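工作笔记 2025年3月18日,星期二

上午九点多到的,先把窗户开了半小时。昨天煮的那锅浆糊味道还没散干净,一股小麦淀粉加一点点酸的味儿,闻久了其实还挺上头的(别告诉别人我这么说)。

今天主要接着弄那本地方志的散册。虫蛀得厉害,尤其是前半本,书口那一侧整片整片像花边。我上星期说要全部湿补,今天翻了一遍又改主意了:前面那几叶纸性太弱,湿补的话水线一推,毛边立刻就烂开,补上去的纸反而比原纸硬。所以前面改成局部点浆、薄补,后面纸好一些的还照老办法来。改主意这件事我记在这里,免得下个月自己看着两种补法纳闷。

补纸的事。库里还有两种能用:一种是老的竹纸,颜色略深,帘纹和原书接近;另一种是 Sastel 送来的那批楮皮纸,白,薄,拉力很好,就是太白。我昨晚用红茶染了一条试样,晾到今天早上看,颜色偏红,和原书那种灰黄搭不上。下午又试了橡碗子,煮开以后过滤两遍,刷一道,晾着看第二道要不要上。橡碗子的颜色湿的时候吓人,干了会退很多,这个我每次都忘,每次都在半路加水,加完又后悔。这回忍住了!写大一点给自己看:忍住!

染液比例记一下,不然又是糊涂账。橡碗壳敲碎,冷水泡一夜,小火煮四十分钟,滤掉渣,放凉了再刷。没有加矾。以前有人习惯加一点明矾固色,我现在能不加就不加,纸以后要变酸的,现在省一点事,将来拆书的人要骂我们。刷的时候排笔不要蘸满,先在盘边刮两下,从中间往两头走。Flemach 的那把宽排笔掉毛,我挑了一上午的毛,决定把它贬去刷隔板。

浆糊。今天用的是昨天那锅,按 1 比 5 兑的水煮的,放一夜以后凝得像凉粉,用之前过了两遍罗。点浆用的那份又另外调稀,稀到笔尖提起来能滴、但不拉丝。这个稀稠我一直说不清楚,跟新来的同事讲,只能说“像米汤的上面那层”。她回我说她家煮粥不放那么多水。行吧。今天我让她自己调了三碗,一碗太稠,一碗太稀,第三碗可以用,比我当年强多了,我当年整整一个星期都在补完以后第二天看见纸皱成核桃皮。

说到皱。昨天压的那几叶,今天早上打开压书板,有两叶不平。一叶是补口的搭边太宽,浆又多,干了以后收得比原纸厉害,四周拉出一圈小褶。另一叶我看了半天没看出毛病,搭边也窄,浆也薄,后来摸了一下吸水纸,角上那张还是潮的。应该是我昨天换吸水纸的时候漏了一张。这两叶重新喷潮,夹在两张新的吸水纸里,上面加无纺布,再压。以后换纸一叠一叠从上往下换,换下来的一律扔到左手边那个筐里,别再随手放桌上,放桌上就会又夹回去,我已经干过不止一次了。

喷潮也顺便说两句。我用的是细雾的那个喷壶,离纸一臂远,往上喷,让雾自己落下来。直接对着纸喷,会有水点子,旧墨还好,朱砂的圈点就危险了。这本书里有朱笔圈点,集中在中间几卷,我上礼拜拿湿棉签在角落里试过两处,一处没有动静,另一处棉签上带了一点淡红。所以有朱笔的叶子一律不喷,改用潮吸水纸慢慢闷。慢是慢,可我宁愿慢。

编叶号也出了一点小岔子。全书一共 232 叶,我拆书的时候用铅笔在右下角的护纸上写了号,今天对照照片核对,发现中间有一处跳号,不是缺叶,是我自己写漏了一个数,后面全部往后错了一位。幸好只写在护纸上,没有写在书叶上,擦了重写就是。重写花了我将近一个钟头,中间还接了一个电话,接完又从头核了一遍。唉。

电话是 Domer 打来的,问函套的尺寸。我说书还没补完,厚度定不下来,补过的书一定会比原来厚,尤其是书口那边补得多,会鼓出来,要等折叶、锤平、齐栏之后再量。那边的意思是先按原尺寸做,到时候垫一垫。我不太愿意。函套紧一点点,取书的人就会用指甲抠书根,抠两年书根就毛了。最后讲好九月再给尺寸,他们先备料,蓝布那种,不要锦面。

锤平我想专门记一下,因为上次那本锤过了头。补口的地方叠了两层纸,比周围高,不锤的话整本书摞起来是斜的。可是石头锤子下手重了,补纸会发亮,像被熨斗烫过,对着光特别明显。这次打算十来叶一组,上下垫衬纸,先轻后重,走一遍就翻面看一看。另外补口搭边在二毫米以内的,基本上锤两三下就服帖了,所以归根到底还是前面搭边要窄。说来说去又回到点浆那一步,手不稳后面全是债。

订线还早,先把线备上。Apaza 的丝线我比了两种粗细,细的那种好看,粗的结实,这本书开本大,我倾向粗的。纸捻也要重做,旧的一碰就断成渣。搓纸捻要用长纤维的纸,我收着一把裁下来的皮纸边条,够用了。搓的时候手上沾一点点水,别沾多,头尖尾粗,搓到拿起来能自己立着就行。新同事搓得比我匀,我有点不服气,又搓了五根,还是没她的匀。

下班前收拾:浆糊碗洗了,罗洗了(罗眼里的浆干了特别难弄,一定要当天洗),排笔挂起来笔头朝下,橡碗子染的那条试样夹在绳上,旁边用铅笔写了一道。压书板上又加了一块铅砣。湿度计下班时是五十八,偏高一点点,除湿机开了低档过夜。

明天要做的:看试样颜色,如果一道够了就把整张刷出来;把早上重压的两叶打开看;朱笔那几卷先挑一叶最没有代表性的闷一闷试手;给排笔的事写个条子,下次别买同一批。还有浆糊得重新煮一小锅,昨天的最多再用一天,天暖了不能贪。

写完把本子摊在公用桌上,谁有想法直接写在后面就好,铅笔钢笔都行,字写清楚一点!
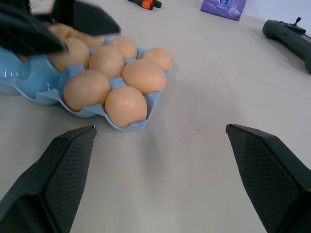

Oğuzhan Şimşekoğlu:橡碗子那条我走之前看了一眼,一道我觉得不够,第二道可以刷得比第一道再淡些,晾透以后再比。还有搭边,你写二毫米以内,我手上做皮纸的时候习惯再窄一点,把补纸的边用水笔划湿了撕出毛茬来,纤维自己会咬住,浆可以少用很多,后面锤起来也省力。朱笔那几叶要闷的话等我明天下午过来一起弄,一个人掀吸水纸容易带起角来。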